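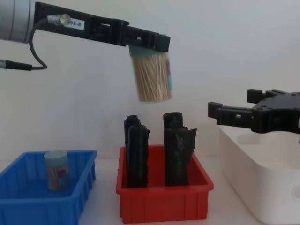 Palillos en su bote de plástico transparente, tapa gris azulada.

NOTAS PARA LA CHARLA (versión corta, 20 min)
El envase pequeño en la tienda de barrio
Septiembre de 2024

Abrir sin saludo largo. Preguntar: ¿quién ha comprado palillos este año? Manos. ¿Quién recuerda la marca? Pausa. Seguir.

Diapo 1. Producto de poco precio, envase que dura años en el cajón. El bote se queda, lo de dentro se repone o no. Ahí está el tema de hoy: rellenar.

Diapo 2. Caso Jorkero. Tienda de menaje, local de 80 metros. En mayo pusieron estantería de granel para cosas menudas: palillos, clavos de olor, gomas, chinchetas. Nada de legumbres, eso ya lo hace la de enfrente.
- 264 referencias menudas antes, demasiadas
- mucha rotura de stock en lo barato
- lo caro no se movía
(no leer la lista entera, que se duermen)

Diapo 3. Qué pidió la gente. Transparente, siempre. Que se vea cuánto queda. Boca ancha, tapa que no salte en el bolso. El bote opaco de Tristis, precioso, premio de diseño y todo, volvió casi entero al almacén. Contar lo de la señora que lo agitaba junto a la oreja.

Diapo 4. Números. 1.357 rellenos en la primera temporada. Pedido mínimo a Tijani: 500 botes. Decir que negociamos mal el porte, no esconderlo. Si preguntan por margen: después, en el café.

Diapo 5. Etiqueta. Dos errores nuestros:
pegamento que deja cerco al lavar
letra de cuerpo 5, ilegible
La nueva va en un lateral, pequeña, se despega con agua templada. Enseñar muestra, llevo tres en la bolsa azul. QUE ME LAS DEVUELVAN.

Diapo 6. Higiene. Aqui siempre hay pregunta. Pinza colgada, bote limpio y seco de casa, si viene sucio se cambia. Para lo que va a la boca, dispensador cerrado. Consultar normativa de cada sitio, no soy abogada.

Diapo 7. Trullance, el piloto siguiente. Botes con depósito, devolución en tres tiendas. Todavia sin datos, no prometer nada. Si voy mal de tiempo saltar entera.

Cierre: correo en pantalla, ronda de preguntas. Apagar el micro antes de guardar.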